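Is this council by-election poll worth the paper it's printed on?

Posted by gumboot_ward in Local government and voting

A flyer turned up in my letterbox in Wemgate claiming one candidate is on 54 per cent and "can't be caught". We have a by-election for our ward in May, all postal, two candidates. I don't belong to any party and I'm tired of being told who has already won.
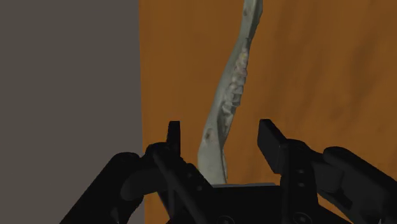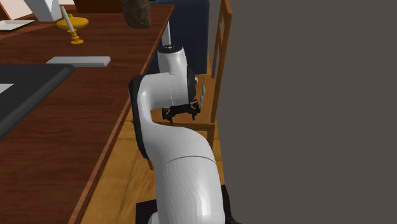
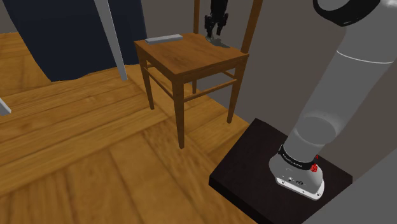

From top: gripper and what looks like a jawbone; robot arm beside a long table; wooden chair with the arm at right. All three are computer renders.

The flyer says the poll was done by Wirnurora and that 354 residents took part. There are 3611 people on the roll for our ward. In small print it says "undecided excluded". It doesn't say how many were undecided, what the wording was or who paid, although the flyer itself is authorised by the candidate's campaign manager, so I can guess.

I rang the campaign office on Mughal Street and asked for the full results. A polite young bloke told me they were "internal". I said they couldn't be very internal if they were in my letterbox. He took my number and I haven't heard back.

The other side is no better, by the way. Their leaflet has a bar chart with no numbers on it at all, and one bar is three times as tall as the other.

Three things I'd like to know:

Is 354 enough people to say anything about a ward this size?

Does a campaign have to hand over the full poll if it quotes from it in public?

Is there anyone who will actually do something if I complain, or is it a form that goes in a drawer?

Last time the seat was decided by 159 votes, so I don't buy "can't be caught" from anybody.

Oana Mihăilă
Reply marked helpful by 11 people

I worked on survey data for a good while, mostly health and transport, never for a party. Taking your first one first.

The number of people is the least of the problems. If those 354 were a proper random sample of your roll, the margin of error would be in the neighbourhood of five points either way. A 54 to 46 result with that margin means the leader is probably in front and could be level. It does not mean "can't be caught". So even if you give them every benefit of the doubt, the headline is more than the poll can carry.

I wouldn't give them every benefit, though. The bit I'd be asking about is "residents took part". Took part how? If somebody rang a list of ward numbers and kept going until they had a spread of ages, fine, that's a poll of a kind. If it was a link on the candidate's page, or a card handed out at the shops, then you've measured who likes the candidate enough to fill in a card. You could get two thousand replies that way and still know nothing. "Residents" also isn't the same as "voters". Were they asked if they're enrolled in your ward, or just if they live in Wemgate?

Then the undecideds. In a council by-election a large share of people can't name either candidate a few weeks out. Say, purely to show the sums, 200 of the 354 gave a name and the other 154 said "don't know". Drop the don't-knows and 54 per cent is 108 people. 108 against 92. I'm not saying that's what happened. I'm saying the flyer as you describe it doesn't rule it out, and if the real figure looked good I'd expect them to print it.

Things I would ask for, in writing:

Exact wording and order of the questions
How people were contacted, and over which days
How many were undecided or refused
Whether the results were weighted, and to what
Who paid

A decent polling outfit can answer all of that in one email. I don't know Wirnurora at all, so I can't tell you whether they're decent. I'd write to them directly instead of going through the campaign. Sometimes the pollster is quite unhappy about how the numbers have been used and will tell you so.

nemarano_rd_dave

Mate it's all rubbish. Polls are made up by whoever's paying. My brother in law got a call from one of these mobs and hung up and he reckons they counted him anyway. Bin it and vote how you want. We get the same flyer out on Nemarano Road every time and it's always "can't be caught" and half the time they get caught.

scrutineer_at_large

Dave, how would your brother-in-law know he'd been counted?

On the other two parts of the question. I've scrutineered at a few council counts and complained about printed material twice, so take this as experience and not legal advice.

As far as I know there's no general duty to give you the full poll just for asking. The rules differ between states and council elections often sit under a separate act from state ones, so don't trust anyone on a forum (me included) who quotes you a section number from memory. Look up the candidate handbook for this by-election. It should be on the website of whoever is running the ballot, and there'll be a chapter on printed material.

What that chapter usually cares about is narrower than people hope. Is the flyer authorised, with a name and address? Is the printer listed where that's needed? Could it mislead someone about how to fill in the ballot paper? "Our bloke is winning" tends to fall outside the lot. A silly bar chart does too, I suspect. In my two complaints, one flyer had no authorisation and got pulled within a couple of days. The other was a dodgy claim about rates and I got a letter saying it wasn't their role to judge the truth of it.

So complain if the authorisation is missing something. Otherwise keep a copy of both leaflets, put Oana's list to both campaigns by email, and post the replies here if you get any.

One more thing, with a postal ballot check the closing date and the mail clearance time at your box. At our last count there was a tray of envelopes that came in too late, and a few dozen votes matter in a ward that size.

gumboot_ward

Thanks Oana and scrutineer. I checked and the flyer has a name and a street address but I can't find a printer on it anywhere, so I'll look that up in the handbook before I get excited. Emails have gone to both campaigns and to Wirnurora. The bar chart people have replied already, to say the chart was "illustrative".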